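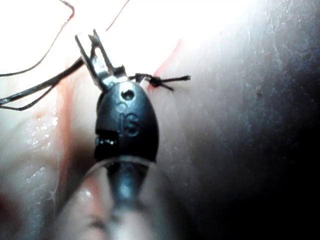
Thread, Cord and Cloth: Machine Chores, Second Round

The Trallenard workshop sews and repairs boat covers, awnings and equipment bags. In this round we went through its daily work list and sorted the jobs by whether a machine could take them over at current prices and speeds. The household half of the list comes from the linen room next door, which washes and folds for two guesthouses. Both rooms have the same trouble. Rigid parts are mostly solved and limp ones are mostly open.

Each job was graded on three points: can the machine find the material, can it hold it without changing its shape, and can it tell when the job is finished. A yes on all three is a pass. A yes on two is listed as "with help," meaning that a person loads, clears or checks. Speed was recorded separately and does not affect the grade.

Results, shop floor

Cutting flat panels from the roll: pass. The cutting table has done this for years and was included as a baseline.

Setting eyelets along a straight hem: pass, if the hem is clamped every 125 mm. With wider spacing the fabric bows between clamps and the punch lands off the line.

Sorting buckles and snap hooks from a mixed tray: with help. Hooks link together, and the Rirnik arm lifts them as a chain. It has no way of shaking one free that does not also empty the tray.

Sweeping offcuts: with help. Large pieces go. Thread ends stay on the floor and wind around the brush axle, which then has to be cleared with a knife.

Hand-tying cord at the bag mouths: fail. The best complete tie took 185 seconds. Floor Dijkstra, who does this job most days, finished the rest of the batch while the timer was running.

Results, linen room

Loading the washer from a bin: with help. The arm takes whatever it touches first, and a duvet cover swallows the smaller items.

Folding hand towels: pass. Folding fitted sheets: fail, with no partial result worth recording.

Matching socks: with help. The matching is good. Picking up a single sock from a pile is where the errors come in.

Sewing a button back on: not attempted. The needle can be driven through cloth without much trouble. Managing the tail, keeping tension on it and closing the knot is the same problem as the bag cord, in a smaller size.

Knots, in more detail 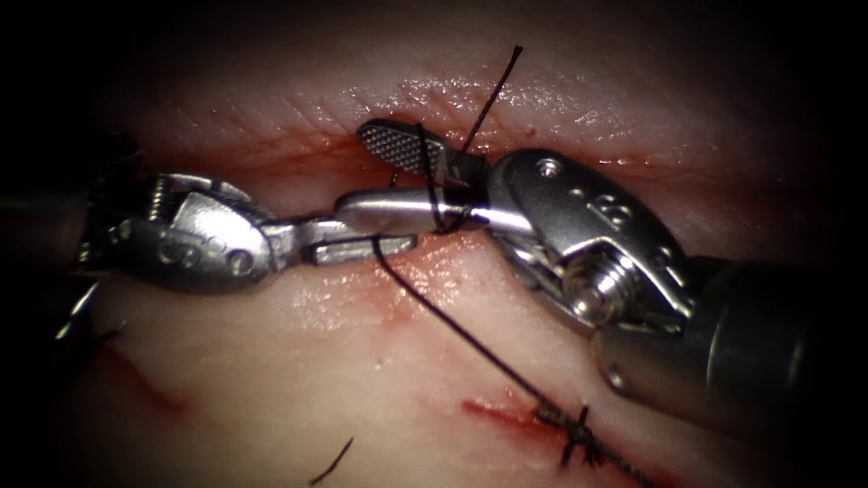
Bag cord at Trallenard is waxed, three-ply and stiff enough to hold a bend, and it still defeats a single arm. Someone has to keep the standing end under control while the working end goes around. Surgical instruments divide the job between two sides. The thread is wrapped in loops around the jaws of the right-hand grasper, the upper jaw has a fine checkered face for grip, and the slender jaw of the left instrument comes in so close that the two nearly touch. A finished stitch sits lower down, its knot tied and its ends cut short. For a workshop, the useful detail is the loops on the jaws: the tool is also the post that the knot is formed on. Our gripper has square rubber pads, and cord wound around them hangs up on the corners.

A narrow, smooth jaw is cheap to make. Siebe De Smet turned a pair from steel rod and fitted them to the Rirnik arm. Loops now slide off the end as intended. Holding force dropped, so the cord slips when the knot is drawn down. A patterned face on one jaw only is the next thing to try.

Cleanup belongs in the same discussion. There is also a short loose piece of dark thread lying on the tissue near the bottom of the picture. Small loose pieces like that come up in every thread job we looked at, and our grading counts a job as unfinished while they are on the work surface. The Clula camera software marks dark cord on pale canvas reliably and misses pale cord on pale canvas almost entirely.

Attempt log

The log for both rooms holds 2892 attempts. It includes failed picks, aborted cycles and the runs where the emergency stop was pressed by an elbow. Laitinen towel runs are kept in a separate file, as they used a fixed folding plate and no arm. The cord tests resume in September with the new jaws. Fitted sheets are off the list until someone proposes a method.

Page last revised July 10, 2026.

Comments

Encarnación Quintana
Did you try pre-waxing the cord more heavily? We do tarps, and a stiffer cord cut our snags a lot. It made the knots bulkier, so there is a tradeoff.

Siebe De Smet
Tried on a short batch. Fewer snags on the pads, but the knot would not draw down flat. I will add the numbers when the smooth jaws have been tested with it.

Sointu Mustonen
The hem clamp spacing matches what I see on lighter cloth. On heavy vinyl you can go wider. Which punch are you using?

Evelien Van Leeuwen
I would not grade towels as a pass if somebody has to lay each one flat on the plate first. Under your own rules that is "with help."

Siebe De Smet
The graded runs were the arm picking from a stack. The plate runs are the separate file. I agree the page should say so higher up.

Contact: workshop notes desk, Trallenard | © 2026 Trallenard | Back to top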